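Section 4: Setting Up the Softener and Living With It

Read this section through once before you touch a valve. It was written by Mylene Mercado and checked by Sena Kpodo, who installed the Geva in three houses with three very different water supplies before she would sign off on it. Where we disagree with the sales sheet, follow the manual.

4.1 What the unit does, and what it is sold as doing

The Geva is an ion exchange softener. It swaps calcium and magnesium in your water for sodium. That is the whole job. You may have been told it will make your hair thicker, your coffee better and your skin ten years younger. We have no test that shows any of this, and we have looked.

Softened water leaves less scale in a water heater and on fixtures. It lathers more easily, so most people can use less soap. It does not remove lead, bacteria, nitrates, or the smell of rotten eggs. If your well has one of those problems, you need different equipment, and a dealer who tells you otherwise is selling you a softener.

Note: Clip-on magnets and wire coils are often offered as a salt-free way to "soften" water. They take nothing out of the water. If one is already on your pipe you can leave it or remove it. The Geva will behave the same either way.

4.2 Test the water first

Do not skip this step because a neighbor has already done it. Two houses on the same road can be on different mains, and private wells vary more than that.

1. Run the cold kitchen tap for five minutes.
2. Fill the sample tube to the line. Use cold water only.
3. Add the reagent one drop at a time, swirling after each drop, until the color changes from red to blue and stays blue. Purple is not blue. Keep going.
4. Multiply the number of drops by the factor printed on the lid of your test kit. Write the result on the inside cover of this manual.
5. Repeat the whole test. If the two results differ by more than one drop, do it a third time and use the two that agree.

Test strips are quick, but we do not trust them for setting the control head. The color blocks are too close together, and two people reading the same strip under a kitchen light will give you two answers.

If your result is under three grains per gallon, stop here. You do not need a softener. Return the unit in its carton.

4.3 Choosing a spot

The unit needs a level floor, a grounded outlet, a drain, and access to the main water line after the shutoff and before the water heater. Leave enough space above the salt tank to lift a full bag over the rim. Many installers forget this and put the tank under a shelf.

CAUTION: Do not install where the temperature drops below freezing. A heated garage that is "usually fine" is not fine. A frozen resin tank cracks, and the warranty does not cover it.

CAUTION: Keep outdoor hose lines on unsoftened water. Sodium does your lawn no good, and you would be paying to soften water you pour on the ground.

We also suggest leaving one cold kitchen line unsoftened. Anyone on a low-sodium diet should ask a doctor about drinking softened water. The amounts are small at ordinary hardness levels, but "small" is a word that salespeople like, so get advice that applies to you.

4.4 Connecting the bypass valve

The bypass valve is the Drullow pattern, part 305, packed in the smaller of the two inner cartons. Older units used a different valve that looks much the same and will leak if you force it onto this head.

1. Shut off the main water supply. Turn off the water heater: gas to pilot, electric at the breaker.
2. Open the lowest cold tap in the house and let the line drain.
3. Grease both O-rings with the silicone packet supplied. Do not use petroleum jelly. It swells the rubber.
4. Push the valve straight into the head until both clips will seat without pressure. If a clip has to be hammered, the valve is not in.
5. Check the arrows. Water goes IN on the side marked IN, viewed from the front. We receive more calls about this than about anything else.
6. Connect the supply and house lines. Hand-tighten, then a quarter turn with a wrench.
7. Set the valve to BYPASS and turn the main supply back on slowly. Look for drips for ten minutes.

Note: If your metal plumbing is used as an electrical ground, the plastic valve will break that ground path. Have an electrician fit a jumper. The grounding clamps sold in the Emley accessory kit are the right type, but the rest of the kit is mostly tape and we would not buy it for the clamps alone.

4.5 Drain line

1. Push the drain tube onto the barbed fitting and secure it with the clamp.
2. Run it to a floor drain, standpipe or laundry tub by the shortest practical route.
3. Leave an air gap of at least two inches between the end of the tube and the highest level water could reach in the drain.
4. Tie the tube down. It will kick when the unit regenerates.

CAUTION: Never push the tube down into the drain or seal it there. If the sewer backs up, the air gap is what keeps dirty water out of your softener.

4.6 Programming the control head

The display shows four items in order: time, hardness, regeneration hour, and salt setting. Press SET to move to the next, and the arrows to change the value.

1. Set the time of day. Check AM and PM.
2. Enter your hardness figure from 4.2. If your water contains dissolved iron, add four grains for each part per million.
3. Leave the regeneration hour at 2:00 AM unless somebody in the house works nights. Water is not softened while the cycle runs.
4. Set salt to LOW. The factory default is HIGH. HIGH uses more salt for a modest gain in capacity, and we could not find a household of four that needed it.
5. Hold SET for five seconds until the display beeps twice.

To check the firmware, hold both arrows. You should see 991. A lower number means the head was built before the June change and may lose its clock in a power cut. It still works, but you will have to reset the time after each outage.

Ignore the "Eco Score" on the second screen. It goes up when you use less water of any kind, including when you go on vacation, and tells you nothing about the softener.

4.7 Salt and first start

1. Pour three gallons of clean water into the salt tank. You only do this once.
2. Add pellets to the halfway mark. Plain pellets are fine. Bags marked "premium" cost more, and in our trials they left the same film on the bottom of the tank.
3. Do not use rock salt, which carries grit, or ice melt, which may carry anything.
4. Open a cold tap near the unit with the valve still on BYPASS.
5. Turn the valve to SERVICE a little at a time. You will hear air. Wait for a steady stream.
6. Press REGEN and let a full cycle finish before you use hot water.
7. Turn the water heater back on.

The first water through the unit may be tan. This is dust from the resin and should clear within a few minutes of running. If it has not cleared in an hour, return the valve to BYPASS and call the service line.

4.8 What to expect in the first weeks

Expect less than the brochure promised. Scale already in your pipes and heater will come off slowly or not at all. The same is true of marks on fixtures: softened water makes new hard deposits less likely, but it does not scrub off the old ones. 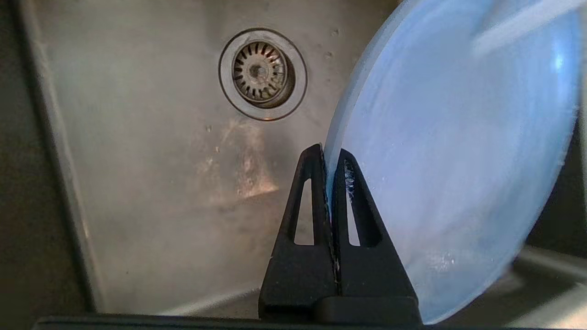

Why do I still get spots when water dries on steel or glass?

Softened water still contains dissolved minerals, mainly sodium salts, and they stay behind when the water evaporates. They usually wipe away with a damp cloth, which calcium scale will not do. If a new spot has to be scraped or treated with vinegar, test the water again at that tap.

4.9 Upkeep

Check the salt level monthly. Keep it above the water line and below the rim. If the level has not dropped in two months, suspect a salt bridge, a hard crust with a hollow under it. Push a broom handle down through the salt near the wall of the tank. Do not hit the tank.

Clean the injector screen yearly. Instructions are on page 41. Resin cleaner is worth buying if you have iron in your water and a waste of money if you do not.

Nguyen-Tran service plans are offered with some units. Read what they cover. The version we saw included a yearly visit to check the salt, a job that consists of lifting the lid.

Spare O-rings are stocked under part 3537 in packs of two. Order a pack before you need one.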